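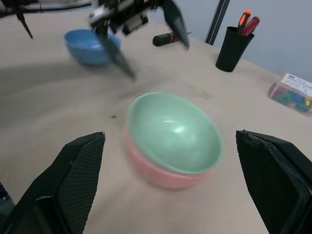
Eating From Bowls in a Country of Plates

Home | Kitchen notes | Letters | About me

Filed under: Everyday table, Moving abroad

When I came to Caltavton I had one suitcase and a rice cooker, and my first apartment had a cupboard full of plates. Large plates, small plates, a very long plate for fish. The owner, Mrs. Goodall, was proud of them. She had left me everything a person could need for dinner, she said, and I thanked her and looked for a bowl. There was one, made of glass, for salad, and it was bigger than my head.

I grew up in a house where the plate stood in the middle of the table and belonged to all of us. What belonged to you was your bowl. You held it in your left hand, close to your chin, and you took from the plates little by little. If somebody liked you, they put a piece of fish in your bowl without asking. My grandmother did this all through the meal and I think she ate her own rice cold for forty years.

On a flat plate I did not know what to do. The rice runs away from the fork. The sauce goes to the vegetables, and then everything has the same taste. Also the food gets cold very quickly, and I am a slow eater. For the first months I ate from a coffee cup, standing by the stove, and I was a little ashamed of it.

How I chose my bowls

In October I took the bus to Pekport, where there is a street with three shops for kitchen things. I wanted a bowl that I could hold with one hand. This sounds easy, but many bowls sold here are made to stay on the table. They are wide and heavy, and they have no foot. The foot is the small ring under the bowl, and it is the part you hold when the soup is hot: thumb on the rim, fingers under the foot. Without it you burn yourself.

I took many of them in my hands, and the shop lady became nervous. In the end I bought 4, all the same size, from a box at the back with no price on it. I had no guests at that time. But my mother always says that a person who buys one bowl is planning to be lonely, so I did not want to buy one.

About the size I have a clear opinion now. A rice bowl should look too small when it is empty. You fill it, you finish it, you fill it again, and the second time you know better how hungry you are. With a big plate you must decide everything at the start.

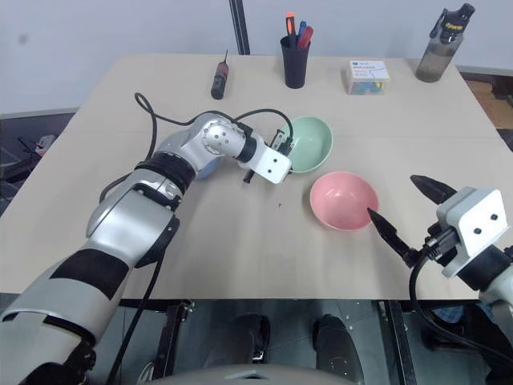 Dinner with the neighbors

My first guests were the couple from downstairs and my friend Cúc Thân, who works with me and comes from a town two hours from mine. I cooked braised pork with eggs, a sour soup, and morning glory with too much garlic. I put the dishes in the middle and one bowl in front of each person.

The husband downstairs waited very politely. After some time he asked if the plates were coming. Cúc laughed so much that she had to put down her chopsticks. Then she took the best piece of pork and put it in his bowl, and he looked at his wife as if he needed permission. By the soup he was doing it too. He gave me an egg, and it fell on the table, and he gave me another one.

His wife had a different problem. She was taught as a child that lifting your dish from the table is very rude, and she could not make her hand do it. I told her that in my family it was the opposite, and that my aunt would say only a cat eats with its face down to the dish. She tried it with the soup first. I noticed that she still put the bowl down each time she wanted to speak.

They invited us back two weeks later. There were plates, of course, and a roast chicken, and I managed well with my knife. Next to my plate she had put a small dessert bowl, and she said nothing about it. I ate my potatoes from it.

More from Kitchen notes

Sour soup when you cannot find tamarind
My mother's letter about fish sauce
What I keep in the freezer and why
A rice cooker on the train to Nadis

Older posts | Newer posts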